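Finger pads, again

The pads on the two-arm cell needed doing again, so I spent the morning on them and took notes this time. Last year I did the same job in July without writing anything down, and when Anoma Siriwardena asked me what torque I had used I had no answer for her.

For anyone new here, the cell is a pair of arms mounted on one long wooden bench at Albridge. I look after it two mornings a week. It does handling work, mostly picking up household things and passing them from one arm to the other, and the part that takes the wear is the finger pads. They are printed in a soft orange material with ribs across the face.

The counter on the left arm read 2683 closes since the last pad change. I had planned on 400 between inspections, so I was well behind. The first thing I do is park both arms, drop the grip force to its lowest setting, and wipe the pads with a damp cloth. Dust fills the grooves and makes a good pad look worn out.

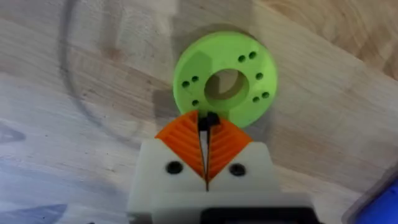 Alignment comes before anything else. If the fingers don't close square, new pads will wear on one side and you will be back in a month. I bring the gripper down over the bench and close it slowly with the wrist camera feed up on the laptop, looking at the slit between the two pads. It should be the same width all the way along. The green ring is what I use as a target, because it has a thick rim and the black tips can come right up to the edge of it without anything to snag on. If one tip touches first, the finger block gets loosened and reseated.

The left arm was fine. On the right arm one finger was touching early. I backed out the screws in the white block, cleaned the seat, and put it back with the screws finger tight. Then I closed the gripper, let the fingers find each other, and tightened everything while it was closed. Hugo Echevarría showed me that. Before, I was tightening with the gripper open and wondering why it never came out straight.
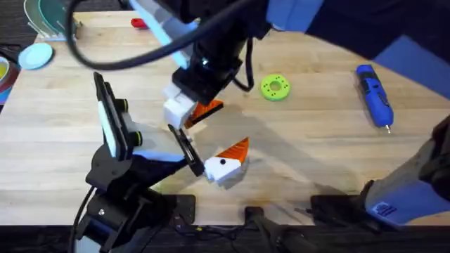
Once both arms close properly on their own, they have to be checked against each other. The handover point is stored as one position in the Tanumero software, and each arm gets to it from its own calibration. A small error in either one shows up as a sideways push when both have hold of the same thing. I run the approach at the slowest speed and keep a hand on the stop button.

The right arm was coming in low. I redid its zero from the base joint up, saved it under a new name, and ran the approach again. The second time was close enough that I left it alone. I also went over the clamps along the near side of the bench. The bench is wood, it moves with the seasons, and a clamp that was tight in winter can take another half turn by now.

After that I do an open-and-close test with nothing in the fingers. It is 200 closes per arm, at normal speed, and I listen more than I watch. A dry finger joint makes a ticking sound that you can hear across the room.
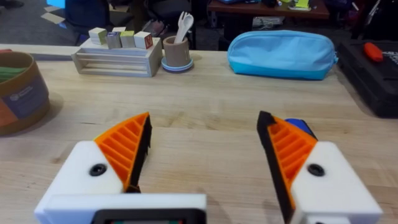

Both arms got through it without ticking. I opened the fingers to full travel and looked down the black strip on the inside of each one for lifting at the tip. That is where the glue lets go first. The tips were sound, so I left the strips on and will look at them next time.

The spare pads come from Justby in bags of eight. The last bag had two with a seam down the gripping side. I sanded one to see if it could be saved and it could, but it took longer than printing another would have. I've asked them to look at it.

The last check is a real handover with something that has weight to it. I use the blue tool. It is long enough to show a tilt, and if the grip is weak it will slip down between the pads.

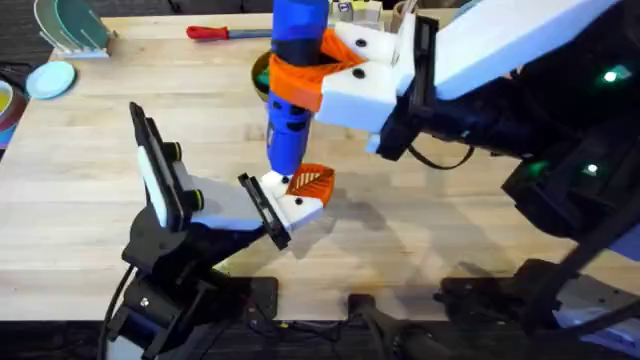
Settings I ended up with

Grip force is 444 on both arms, in whatever units the controller uses. Anoma thinks they are raw motor counts and I have no reason to doubt her. Go lower and the heavier things slide. Go higher and the ribs flatten and stay flat overnight.

Inspection stays at 400 closes, and I have put a reminder in the log so it gets done. The old right arm calibration is still on the laptop with the word OLD in front of the name. Please don't load it.

Next job is the cable on the left arm, which I want to reroute before it gets caught on something. I need longer ties for that, and they are on order.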